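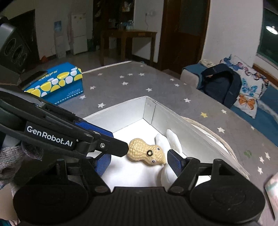 Skodville Toy Library – Frequently Asked Questions

Who can join?
Anyone with an address in Skodville or Flernalgate. Children under 12 need an adult's name on the card.

How much does it cost?
Membership is $46 a year per household. There is no charge per toy.

How many toys can I borrow?
Up to five at a time, for three weeks. Puzzles and board games count as one item each, however many pieces they have.

What do you have?
The catalog lists 932 items, from plush and bath toys to train sets. Ride-on toys are kept at the Moschos Street branch and have to be reserved.

Can I renew online?
Yes, once per item, unless another family has reserved it.

What if a piece goes missing?
Tell the desk when you return the item. Small parts are free to replace – larger ones are charged at cost.

Do you take donations?
Yes, if they are clean and complete. We can't accept car seats, cribs or anything with a missing battery cover. The spring intake closes at the end of March.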